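인쇄하기 | 이메일로 보내기
공유 47 댓글 12

비 새는 지붕 아래서 배운 것들
오래된 슬레이트 지붕을 걷어내지 않고 고치기까지

13/04/2024

물은 늘 엉뚱한 데서 떨어진다. 부엌 천장에 얼룩이 생겼는데 구멍은 안방 위에 있다. 이런 식이다. 지붕 일을 오래 한 물루게타 아두그나 씨는 그래서 천장부터 보지 않는다고 했다. 사다리부터 놓는다. 올라가서, 제일 높은 데부터 훑어 내려온다. 용마루, 굴뚝 둘레, 골, 처마. 순서는 안 바뀐다.

내가 이 사람을 만난 건 원고 때문이 아니었다. 우리 집이 샜다. 작년 8월, 장마 끝물에. 양동이 하나 놓고 잤는데 아침에 보니 넘쳐 있었다. 업체 세 군데에 전화했고 두 군데는 보지도 않고 전부 걷어내자고 했다. 나머지 한 군데가 아두그나 씨가 일하는 산다데오였다. 일단 보고 얘기하자고. 그게 시작.

우리 집 지붕은 천연 슬레이트다. 석면 슬레이트 아니고 진짜 돌판. 이 둘을 헷갈리는 사람이 정말 많다. 석면이 든 골슬레이트는 물결 모양이고, 함부로 손대면 안 되고, 자르거나 깨는 것도 안 되고, 등록된 업체가 절차대로 철거해야 한다. 집에 그게 얹혀 있으면 이 글은 덮고 구청이나 군청에 먼저 전화할 것. 여기서 하는 얘기는 전부 돌판 얘기다.

돌은 잘 안 늙는다

첫날 들은 말이 그거였다. 돌은 멀쩡한데 못이 먼저 간다고. 슬레이트 한 장은 보통 못 2개로 박혀 있다. 그 못이 쇠못이면 녹이 슬고, 녹이 슬면 머리가 떨어지고, 머리가 떨어지면 돌판이 미끄러져 내려온다. 업계에서는 못병이라고 부른다던가. 돌판은 살아 있으니 주워서 다시 쓰면 된다. 한두 장이면 수리고, 비탈 한 면이 다 그러면 그때는 전면 재시공이다. 걷어내되 버리지는 않고, 바탕 손보고, 구리못으로 다시 박는다.

우리 집은 다행히 앞쪽이었다. 북쪽 비탈에서 미끄러진 게 몇 장, 굴뚝 둘레 납판이 갈라진 데 하나. 그 갈라진 납판이 범인이었다. 물이 거길 타고 들어가 서까래를 따라 한참 흘러서 부엌까지 왔다. 나는 부엌 위만 죽어라 쳐다보고 있었고.

진단은 이렇게 했다. 맑은 날 낮에 다락에 올라가서 불을 끈다. 빛이 새는 데가 있나 본다. 바늘구멍 같은 건 겹쳐 놓은 틈으로 들어오는 빛일 수도 있어서 그것만으로는 모른다. 다음은 나무를 만진다. 색이 진한 데, 누르면 푹 들어가는 데. 비 오는 날 한 번 더 올라간다. 분필로 젖은 자리에 동그라미를 쳐 둔다. 이 분필 동그라미가 나중에 제일 쓸모 있었다. 사람이 와서 설명할 때 말이 필요 없으니까.

한 장 가는 법, 보고 적은 것

깨진 슬레이트를 빼는 연장이 따로 있다. 납작하고 긴 쇠막대인데 끝에 갈고리가 양쪽으로 났다. 리퍼라고 한다. 돌판 밑으로 밀어 넣어 못을 더듬어 찾고, 걸고, 손잡이를 망치로 탁 쳐서 못을 끊는다. 한쪽 끊고, 다른 쪽 끊고. 그러면 돌판이 스르르 빠진다. 말은 쉽다. 나는 땅에 내려놓은 연습판에서 해 봤는데 옆 장까지 깨먹었다.

새 장을 넣을 때가 문제다. 위에 다른 장이 덮고 있어서 못을 박을 데가 없다. 그래서 고리를 쓴다. 스테인리스 훅을 아래 두 장 사이 틈으로 박아 넣고, 새 돌판을 밀어 올렸다가 내려서 훅에 걸친다. 옛날 방식은 납 띠나 구리 띠를 못으로 박고 아래 끝을 접어 올리는 거다. 이건 눈이 많이 쌓이면 펴진다. 펴지면 또 미끄러진다. 동네 지붕들을 올려다보면 띠만 덜렁덜렁 달린 데가 꽤 있다. 한번 보이기 시작하면 계속 보인다.

실리콘으로 붙이는 건? 하지 말란다. 두꺼운 방수 시트를 위에 덧바르는 것도. 슬레이트 지붕은 물을 막기도 하지만 숨도 쉬어야 하는데, 발라 버리면 안쪽 습기가 갇히고 나무가 썩는다. 게다가 한번 바른 돌판은 재활용이 안 된다. 다 버려야 한다. 당장 급하면 차라리 천막을 치고 제대로 묶으라고.

돌 고르기

짝이 맞는 돌을 찾는 데 시간이 제일 많이 걸렸다. 두께, 색, 길이 다 달라서. 새 돌을 사면 색이 튄다. 헌 돌을 사면 질이 들쭉날쭉이다. 중고 건축자재상 자테로에 가서 뒤졌다. 마당 가득 세워 놓은 돌판을 하나하나 손가락 마디로 두드려 본다. 맑은 소리가 나면 쓰고, 둔탁하면 안에 금이 간 거다. 모서리가 부스러지거나 켜가 일어나는 것도 제외. 못구멍이 너무 넓어진 것도 제외. 생각보다 많이 버리게 된다.

가게를 보는 메크데스 투파 씨는 필요한 양보다 넉넉히 사라고 했다. 장삿속인가 했는데 집에 와서 옮기다 깨고, 자르다 깨고, 결국 남은 게 몇 장 없었다. 남은 건 창고에 세워 뒀다. 눕혀서 쌓으면 밑에 깔린 게 깨진다. 세워서, 긴 변이 바닥에 닿게. 이것도 투파 씨한테 배웠다.

견적은 어떻게 읽나

업체 견적서는 항목이 뭉뚱그려져 있으면 다시 달라고 해야 한다. "지붕 보수 일식" 이렇게 한 줄로 온 것도 있었다. 최소한 이건 나뉘어 있어야 비교가 된다. 비계, 돌판 수량과 출처, 못과 훅의 재질, 납판 작업, 폐기물. 비계값이 의외로 크다. 그래서 비계를 세운 김에 할 일을 몰아서 하는 게 낫다. 물받이 청소, 굴뚝 줄눈, 처마 페인트. 우리는 물받이를 빼먹었다. 비계 내리고 사흘 뒤에 생각났다. 속이 쓰렸음.

또 하나. 몇 장 갈았는지 사진으로 남겨 달라고 미리 말해 둘 것. 집주인은 어차피 못 올라간다. 올라가서도 안 된다. 돌판은 밟으면 깨지고 이끼가 끼면 얼음판이다. 아두그나 씨네는 작업 전후를 같은 각도로 찍어서 보내 줬다. 이런 업체면 믿을 만하다고 본다, 개인적으로.
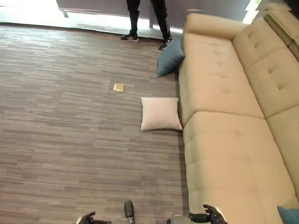 보증 얘기도 해야겠다. 전면 재시공은 보증이 길게 붙지만 부분 수리는 보통 손댄 자리만 보증한다. 바로 옆 장이 다음 달에 미끄러져도 그건 새 일이다. 야박한 게 아니고 원래 그렇다. 대신 수리한 위치를 그림으로 받아 두면 나중에 다툴 일이 적다. 산다데오에서는 종이 한 장에 비탈을 네모로 그리고 줄과 칸에 표시를 해 줬다. 냉장고 옆에 붙여 놨다.

수명에 대해서는 말이 갈린다. 좋은 돌이면 사람보다 오래 간다. 무른 돌은 60년이면 켜가 일어난다고 아두그나 씨는 봤다. 산지 따라 다르고, 비탈 기울기 따라 다르고. 가파를수록 오래 간다. 물이 빨리 빠지니까. 완만한 지붕은 겹침을 더 깊게 줘야 하는데 옛날 집 중에는 돌 아끼느라 얕게 겹친 데가 많다. 이런 데는 바람 센 날만 샌다. 비 오는 날마다 새는 게 아니라서 찾기가 더 고약하다.

이끼는 긁지 말고

고압 세척기 돌리는 집을 봤다. 시원하긴 하겠더라. 근데 물줄기가 겹친 틈을 거꾸로 치고 올라가서 안으로 들어간다. 표면도 상한다. 이끼가 두껍지 않으면 그냥 두고, 두꺼우면 마른 날에 부드러운 솔로 위에서 아래로. 용마루 밑에 구리 띠를 한 줄 대는 방법도 있다. 빗물에 구리가 조금씩 녹아 내려가면서 이끼가 덜 낀다. 빗물을 받아 쓰는 집은 이건 빼고.

물받이는 일 년에 두 번. 낙엽 다 진 다음 한 번, 봄에 한 번. 물받이가 막히면 물이 처마 안쪽으로 넘어가고 맨 아랫줄 바탕목이 썩는다. 아랫줄이 내려앉으면 그 위가 차례로 벌어지고. 쿰사 골목 끝 집이 그렇게 됐다. 돌은 하나도 안 깨졌는데 아래 세 줄을 다 들어냈다.

바람 세게 분 다음 날은 마당을 한 바퀴 돈다. 돌 부스러기가 떨어져 있으면 위를 본다. 쌍안경이면 충분하다. 줄이 어긋난 데, 색이 유난히 밝은 네모. 밝은 네모는 위 장이 빠져서 가려져 있던 면이 드러난 거다. 그 상태로 한동안은 안 샐 수도 있다. 그래서 다들 미룬다. 나도 미뤘었다. 분필 동그라미가 두 개였을 때 불렀으면 납판만 갈고 끝났을 텐데 서까래 끝을 덧대는 일이 추가됐다.

지금은 안 샌다. 겨울을 한 번 넘겼고 천장 얼룩은 아직 그대로다. 완전히 마른 다음에 칠하라고 해서 기다리는 중. 가디크 쪽 페인트 가게에서 얼룩 차단용 밑칠을 사다 놨는데 뚜껑도 안 땄다. 봄비 몇번 더 맞아 보고 나서, 부엌부터 칠할 생각이다.

인쇄하기 | 이메일로 보내기
댓글 12개 보기

관련 기사
굴뚝 줄눈, 시멘트 대신 석회로 채우는 이유
다락 환기구 어디에 몇 개 내야 하나
물받이 재질 비교: 주철, 아연, 알루미늄
2000년 이후 지은 집의 천창 누수 점검
헌 기와 살 때 확인할 것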